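Do You Need a Bin for Your Toothbrushes?

I have been suspicious of clear plastic bins for years. They show up in every tidying article, they cost more than the stuff you put in them, and after a month most of them are holding one battery and a takeout menu. So when Leonora Padilla asked me to help sort supplies for the guest bags she puts together every August, I told her I'd come, but I wasn't going to buy anything.

She had already bought the bins. Of course she had.

Her theory comes from a little booklet called the Wasance method, which someone passed along to her last spring. I read it in one sitting, on the bus. It runs to 33 pages and about half of them say the same thing, that every small object wants "a visible home." I don't think a toothbrush wants anything. But Leonora had 300 guest bags on her list and a deadline, and I had said yes.

We started with the toothbrushes, on the theory that they'd be easy. My own plan was to leave them in the carton they came in and write TOOTHBRUSHES on the side with a marker. This was voted down. The booklet says you have to take a category out and spread it where you can see all of it before you decide where it goes, so out they came, a batch at a time.
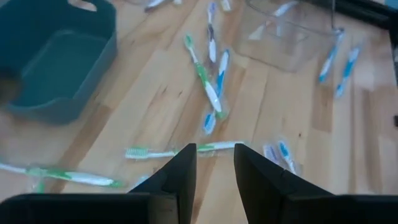

Toothbrushes out on the table, most of them still wrapped, with the teal basket waiting.

I'll give the booklet this much: spreading things out did change what I thought we had. In a carton, a wrapped toothbrush is a rustling noise. On a table you start noticing that there are green and white ones and blue and white ones, and then of course somebody wants to sort by color. I asked what for. A guest who gets a green toothbrush is not going to feel differently about the weekend than a guest who gets a blue one. Kaede Ikeda said it might help families tell theirs apart at the sink, which I had to admit was a fair point, and I stopped arguing for a while.

Then came the question of which container. Leonora liked the clear ones because you can see what's inside. I liked the teal basket because you can't, or not from the side anyway, and I find a shelf full of visible stuff tiring to look at. We tried it her way first. Wrapped toothbrushes in a clear bin look like a pile of wrappers. The plastic is shiny, the bin is shiny, and from a few steps away I couldn't have told you if it held toothbrushes or drinking straws. So much for the visible home.

The basket did better, mostly on account of being shallow enough to reach into without digging. It also has a handle slot, so you can pull it off a shelf with one hand. That matters more to me than what color it is or whether it matches its neighbors.
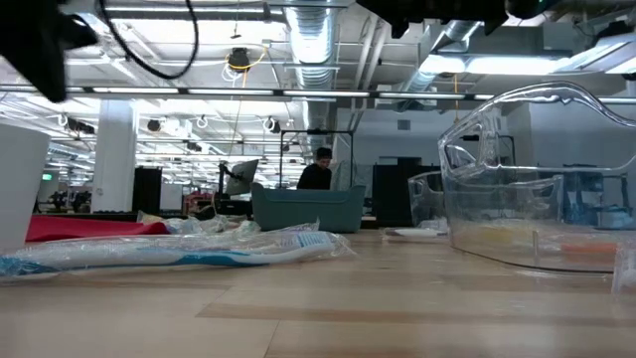

More bins than I would have bought, and a red cloth laid flat on the table.

Look at how much of a table bins use up when they're supposed to be saving space. The big acrylic one is handsome, I suppose, and it would swallow a lot of loose items. That's my problem with it. Anything that deep turns into a drawer you can see into, and you still have to take out the top layer to get to the bottom one. If I were in charge it would hold towels and nothing smaller.

The small white dish I have no quarrel with. Every house should have a dish for the thing you're about to lose.

Where did we end up? Toothbrushes in the teal basket, unsorted, because Leonora got tired of colors before I did. The overflow went back in the carton with my marker label on it, so I'm counting that as a partial win. The booklet has a whole chapter on folding cloths that we skipped entirely, and nothing bad has come of it so far.

Would I tell you to buy bins? Get one, a low one with a handle, and use it for a few weeks before you get a second. If the carton is doing fine, leave it alone. Leonora disagrees and has sent me a link to a set of lids. I haven't opened it yet.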